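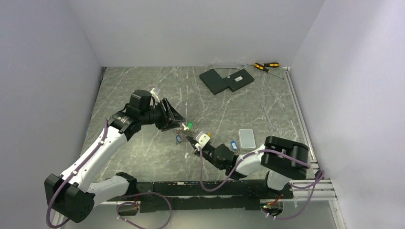
Chapter 5
Marble and Its Relatives

Stone has been cut for floors, walls and counters for as long as people have built in towns. This chapter deals with marble, the rocks that are sold as marble, and the manufactured surfaces that copy its pattern. You should have read Chapter 2, on limestone, before starting.

Marble begins as limestone or dolostone. When these rocks are buried and heated, the small grains of calcite or dolomite in them grow into larger crystals that lock together. Fossils and layering are usually lost. A pure limestone gives a white marble. Clay, iron oxides and carbon in the original rock give the grays, greens, reds and blacks.

Veins form in more than one way. Some are cracks that were filled by minerals carried in water. Others are thin layers of impurity that were folded and stretched while the rock was hot. The two kinds can occur in the same block, and a quarry worker will want to know which is which before cutting, as a filled crack may open again under the saw.

The word "marble" has a wider meaning in the building trade than in geology. Traders use it for many rocks that take a polish, including some limestones and serpentinites. The gray stone from Grasov, used in the station hall at Jollovberg, is sold as marble but is a dense limestone. Its grains are too fine to see without a lens. A label in a showroom is therefore a poor guide to what a rock is.

The Grulura quarry will be our main case in this chapter. It was opened 175 years ago and has been worked on 2 levels, the lower one in true marble. Section 5.3 follows a block from the quarry face to the finished slab.

Printed and cast surfaces are covered in Section 5.4. Laminates carry a printed pattern under a clear layer, and cast products have pigment mixed into resin. A drop of weak acid will fizz on calcite marble and will not fizz on either of these.

Key terms
calcite
dolostone
recrystallization
serpentinite
vein

Before you read
Find a stone floor or counter near your home. Note its color, the direction of any veins, and whether the pattern repeats.

5.1 From Limestone to Marble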